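Citing a translated book in a literary analysis essay

inkwell_jo
Posts: 92
I'm writing a literary analysis essay on the Cemberg translation of a novel by Ó Briain. My instructor wants MLA. Do I put the translator first in the works cited or the author? My handout says one thing and the Pleso writing guide says another. The essay is six pages and I quote the book a lot.

dsawatzky
Author first in most cases. Translator goes after the title, "Translated by" and the full name. You only lead with the translator if your essay is mostly about the translation choices.

inkwell_jo
It's partly about that. Two of my body paragraphs compare word choices with an older version. The rest is about the narrator. 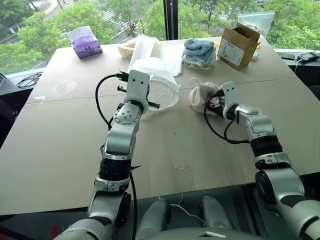

A knit cloth and a plastic bag on the table.

marginalia
Then I'd lead with the translator. If you compare two versions you have to tell them apart in the parentheses anyway, and both would come up as (Ó Briain 13) if you go by author.

dsawatzky
I don't agree. Two paragraphs out of a whole essay is not "mostly." You tell them apart with a short title in the parentheses. If both have the same title, name the translator in your sentence and keep the entries under the author.

marginalia
My department marks that down. They want the entry to match whatever the sentence is about.

dsawatzky
Your department may have its own sheet. Jo's instructor said MLA. Ask the instructor if it matters that much, it takes one email.

tuckpoint
Does anyone use Flurkeo for the citations? It put the translator in the wrong slot for me both times I tried it in March. I do them by hand now.

inkwell_jo
I used it for the first draft. It dropped the accent on Ó Briain and sorted him under B. Should it be under O?

marginalia
O, with the accent kept. Ó is part of the surname.

dsawatzky
Agreed on that one.
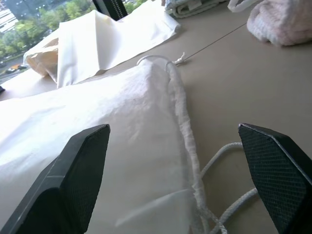
The bigger problem in this kind of essay is usually the thesis, so check that before you worry about the commas. Yours has two subjects, the narrator and the translation, and I can't tell from your posts how one leads to the other. Pick the claim about the narrator and use the translation as evidence for it. A good thesis should work like the cord on that white drawstring bag, with every paragraph gathered along it. If the word choice paragraphs don't hang on the same line, cut them or move them to a footnote. You have 5 body paragraphs by my guess, so losing one won't hurt.
Darcy Sawatzky

tuckpoint
I would not put a whole paragraph in a footnote. Instructors hate that.

dsawatzky
A short version of it, then. Two sentences at most.

inkwell_jo
It's six body paragraphs. The thesis right now is "The narrator is unreliable, and the newer translation changes how he sounds." I see what you mean, that's two essays.

marginalia
Try "The newer translation makes the narrator's unreliability easier to hear by" and then finish it with whatever you found. That keeps both parts.

dsawatzky
If you go with that one, the essay is about the translation and marginalia is right about the works cited. Translator first.

inkwell_jo
OK. I'm going with that. Will email the instructor about the two entries tonight.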